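Home | Forums | Heating & Cooling | New Posts | Search | Log in

Evaporative cooler vs. dehumidifier for a laundry that won't dry
Started in September by damp_in_kirulley

damp_in_kirulley
We've moved into a rental in Kirulley with a laundry the size of a phone booth and one window that was painted shut some time before decimal currency. Everything in there smells like a wet dog's diary. I've been looking at a Trosden 20 litre dehumidifier, but my brother-in-law swears by his evaporative cooler and reckons it'll "move the air" and do the same job for half the money. Is he right? He's seldom right, but he's very loud.

gasket_case
He's wrong in a way that's almost beautiful. An evaporative cooler puts water INTO the air. It's the whole trick. You'd be running a machine to make your towels wetter.

Get the dehumidifier. Shut the door, hang the washing, come back in the morning.

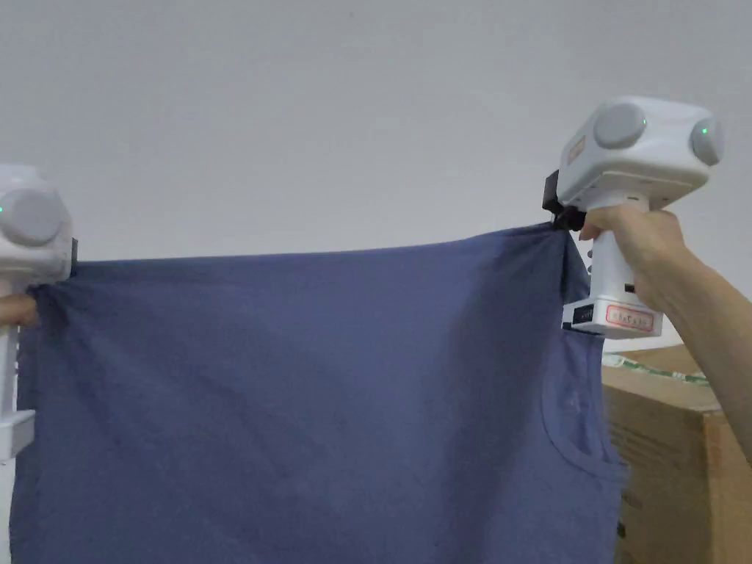
Only thing I'd add is check the tank size separately from the litres on the box. The 20 is what it pulls in a day in a hot, sticky test room, and the tank is usually a good deal smaller. Mine shuts off at 2 am and beeps until someone gets up. Run the hose to the floor waste if you've got one.

northside_sparky
Agree on the evap, disagree on the Trosden. It's a compressor unit, and they sulk once the room gets cold. If your laundry is on the south side of the house with no heating, you want a desiccant type. I've got the Skurkthorpe and it's been going seven winters. Ugly as a bar fridge, but it doesn't care what the temperature is.

gasket_case
It does care about your power bill, though. Desiccants run a heater. You're paying to bake a wheel.

northside_sparky
You're also getting that heat back in the room, where the wet clothes are. I'd call that a feature.

gasket_case
You'd call anything a feature if you'd already bought it.

damp_in_kirulley
I've clearly walked in on something. For what it's worth, it is the south side, and there's no heating unless you count the dryer, which died in the first week. My daughter says the spare room has started to smell as well, so whatever I get may need to do the rounds.

verandah_vic
Before you spend anything, get a cheap hygrometer. I bought a second-hand Kahraman off the classifieds for 40 bucks and ran it day and night for a month in a house where the real trouble was a blocked gutter. Splendid machine. It was dehumidifying the sky.

If the spare room's on the same wall as the laundry, go outside and look at the downpipes. 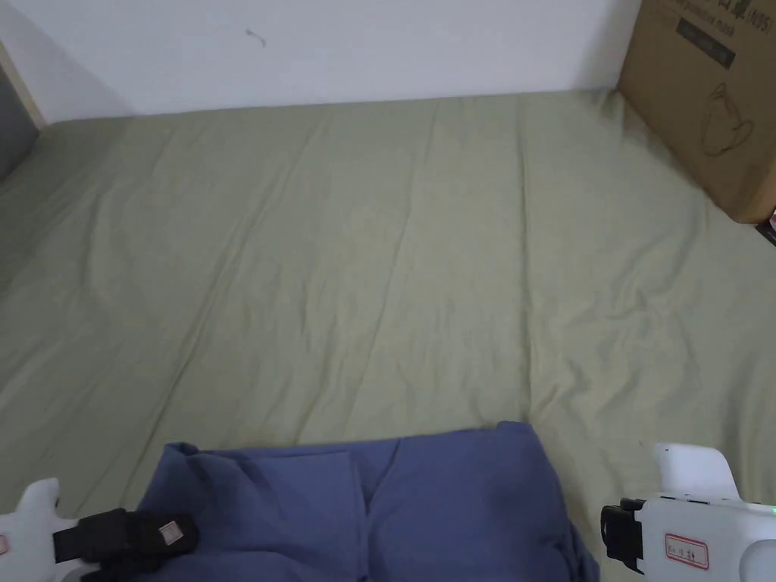
Also ask the agent about that window. Ventilation in a laundry isn't a luxury, and you shouldn't be buying appliances to make up for somebody's paintbrush. Put it in writing and be boring about it.

northside_sparky
Second the hygrometer. If it's sitting above 70 with no washing in there, that's the house. If it only jumps when you hang a load, that's the load.

gasket_case
On this one point I'm with sparky. Somebody note the time.

damp_in_kirulley
Hygrometer bought. It says 81 in the laundry with nothing hanging, and the downpipe outside stops a hand's width short of the drain, so I've emailed the agent with photos. I'm holding off on the Trosden until they answer. Brother-in-law has been informed about the evaporative cooler and now says he meant a fan.

verandah_vic
A fan's not a bad idea, annoyingly. Point it along the washing, with the door open until the downpipe's sorted.

2,710 views

Contact us | Forum rules | Back to top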